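How to Reseal a Dripping Kitchen Faucet

A faucet that drips from the spout almost always needs a new washer, a new O-ring, or both. The parts cost a couple of dollars and the job takes under an hour if the shutoff valves work. These steps are for a two-handle compression faucet, the kind where you feel the handle tighten as you close it. Single-lever faucets use a cartridge and come apart differently.

What you need

Adjustable wrench
Phillips and flat screwdrivers
Replacement seat washers and O-rings
Plumber's grease (silicone, not petroleum jelly)
An old towel
White vinegar
A flashlight

Find out which side is leaking

Close the shutoff valve under the sink on the hot side only. Wait a few minutes. If the drip stops, the hot side is the problem. If it keeps going, open the hot valve again and close the cold one. Doing both sides at once is fine too, and I usually do, because the washers tend to be the same age.

If the water is coming out around the base of the handle and the spout is dry, the O-ring has failed and the washer may still be good.

Shut off the water

Close both valves under the sink, turning clockwise. Old valves can be stiff. Use your hand first and the wrench only if you have to, with light pressure. If a valve will not close, shut off the main supply to the house.

Open both faucet handles and let the line drain until nothing comes out. Put the towel in the bottom of the sink to protect the finish and cover the drain hole. Small screws go down drains very easily.

Take off the handle

Pry off the decorative cap with the flat screwdriver. The handle screw is under it. Remove the screw and pull the handle straight up. If it is stuck, work it side to side a little at a time. Mineral buildup is the usual cause, and a rag soaked in vinegar and wrapped around the base for half an hour will loosen it.

On the Domar faucets that were put in a lot of houses around Jarkcombe, the cap is threaded and unscrews. Do not pry those.

Remove the stem

Fit the wrench on the packing nut and turn it counterclockwise. Once the nut is off, the stem will unscrew or lift out. Look at the bottom end. The seat washer is held there by a brass screw. The O-ring sits in a groove higher up on the stem.

Shine the flashlight down into the faucet body and check the valve seat, the metal ring the washer presses against. It should be smooth. If it is pitted, a new washer will wear out within weeks, and you should replace the seat or have it ground.

Match the parts

Take the old washer and O-ring to the store, or the whole stem if you can. Sizes that look identical on the rack often are not. Assortment boxes are handy if you have several faucets to do. The Warkora box I keep in the garage has 204 pieces, and I have used 18 of them since February, mostly on the two bathroom sinks.

O-rings are measured by inside diameter and by the thickness of the ring. Both have to match. An old ring may have flattened, so measure the groove as well if you have calipers. Work on a plain, bare surface with good light when you are comparing small pieces. Clear parts are the hardest to keep track of, and a little transparent ring like the one near the top of the tabletop below shows up mostly by its shiny rim, with the tan surface showing right through the middle. A dark towel under your parts helps.

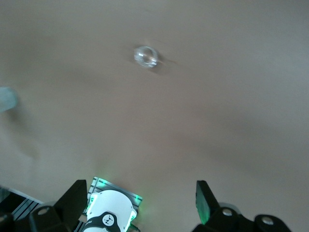 Put it back together

Wipe the stem clean. Roll the new O-ring into its groove and coat it with a thin layer of plumber's grease. Press the new washer into place with the flat side down and tighten the brass screw until it is snug. Overtightening will bulge the washer.

Lower the stem into the faucet body, thread the packing nut by hand, then give it a quarter turn with the wrench. Replace the handle, screw and cap.

Turn the water back on

Leave the faucet handles slightly open and open the shutoff valves slowly. Let the air sputter out, then close the handles. Dry the spout and the base of each handle and check them again after ten minutes. If water shows at the handle, tighten the packing nut a little more.

Last updated May 1, 2018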